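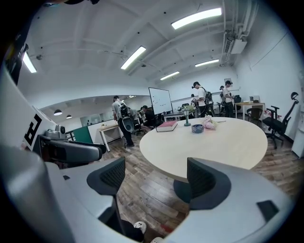

Stop Naming Every Hole in the Sea Floor After Hell

Posted in: Oceans, Opinion
23 October 2022

A survey ship working off the Maglaya shelf this month mapped a field of cold seeps, places where methane and salty water leak out of the sea floor. The field lies 3,586 feet down. The survey team calls it Grarna, after the fishing bank above it. By the time the news reached my phone it had become the Devil's Drain.

I understand why. Grarna is a hard word to sell and a methane seep sounds like a plumbing problem. But I have been reading ocean stories for 17 years, and I think the scary names are doing more harm than most editors would admit.

Start with what lives there. The team's first report lists mussels, tube worms, crabs and thick white mats of bacteria. The mussels carry microbes in their gills that turn methane into food. Whole communities run on this, with no need for sunlight to reach them directly. A reader who only saw the headline would come away thinking the place was a poisoned pit where nothing survives. The report says the opposite on its second page, and I read five news stories that never got that far.

The usual defense is that a good name gets people in the door, and then they learn something. Maybe some do. I would like to see it. What I see in the comments is people asking whether the thing could spread, whether it will kill the fish, and whether somebody should plug it. Those are fair questions from people who were told they were looking at a drain.

It matters because decisions get made about these places. Two companies have already asked for leases on the Skuvstead side of the shelf, which is close enough that sediment from any digging could settle on the seeps. There will be a public hearing. It is a lot easier to dig next to something called the Devil's Drain than next to a mussel bed that may have taken centuries to grow.

I don't want dull writing. The plain facts are strange enough. Methane under cold and pressure can lock into a kind of ice that burns if you hold a match to it. Some seep tube worms live longer than any person. Brine can be so heavy that it sits on the bottom in a pool, with its own shoreline. Any of that would make a headline.

The Navus seeps, farther north, got lucky. They were found in a slow news week and were simply called the Navus seeps. People there know what they are – there is a display about them at the ferry terminal – and when a cable route was planned across the site, enough of them wrote in that it was moved.

So call it Grarna. It's short and it's already on the chart, and the fishing boats have been using it for longer than the rest of us have known there was anything underneath.

14 comments | 62 shares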